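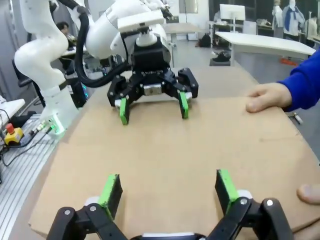
From: the Doltside two-arm bench
To: Drokthorpe Shared Workshop list
Date: 27 May 2019
Subject: Re: [workshop] Two arms, one carton

Oh good, someone else has fallen into the carton hole! I was starting to think we were the only ones on this list who could talk about flaps all evening. My answers are in between your lines.

> We have one arm at home (secondhand, bolted to a door on sawhorses) and
> we want it to fold cartons. You wrote in your last post that you gave up
> on one arm and went to two. Was it really that bad? Ours pushes the
> carton across the door every single time.

Yes, it was that bad. Ours went straight off the table, more than once. With one arm you need a fence or a clamp to push against, and then the fence is in the way of the long flaps. Two arms can press from opposite sides and the carton stays put, more or less. The price is that you now have two grippers that want to be in the same spot, and getting them to share took us 52 evenings by my logbook. I enjoyed nearly all of them.

> What are you using on the fingers? Bare metal slides on ours.

Green pads on the inside of each finger. Bare fingers slid for us too, and they also left dents along the fold. We cut the pads ourselves and glue them on, and a set lasts 400 grabs before the edges start to lift. Clean them with a damp rag, because cardboard dust kills the grip faster than wear does. I swap the pads on both arms at the same time so they pull evenly.

> And how do you start from a flat sheet? That is the part we can't picture.

Slowly, and with a person at the table. We lay the blank down flat, one of us keeps a hand on the edge, and the arms come in low. A hand does the job of a fixture we haven't built yet. The plan is to have the fixture by August (a hinged rail, nothing fancy), but I have said that about other months too. At the closing end we do the same thing, with palms on the flaps while the grippers come in from left and right.
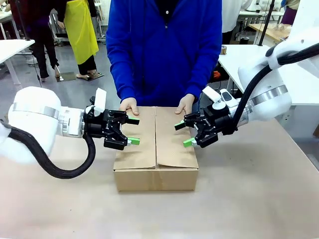
Hands on the back edge, one gripper on each side. Flaps down, no tape yet.

> Any safety advice for a home setup? We have a power strip with a switch.

Please get a proper stop button before you do anything else, even before the pads. Ours is a big red one on a yellow housing and it sits on the table next to the arm. Run the arms at crawling speed whenever hands are on the cardboard. Tie up your cables as well, and do as I say there, not as our table does.

> Last one. Do you log your tries, and would you share?

We do! There are 234 tries in the log so far, good and awful ones mixed, with a note on which flap went wrong. The Brouwer folder on the workshop drive has all of it, plus the Fesia scripts that keep the two arms out of each other's way. Start with script 3, the older ones assume a smaller table. If you change anything in there, put your changes in a new file and tell the list what you did, I'd love to see it.

One question back to you: how thick is the board you're folding? We have only tried plain brown corrugated, and I'm itching to know what happens with the double-wall kind. If you have a few spare blanks, bring them to Doltside and we'll put them on the table.

Doltside two-arm bench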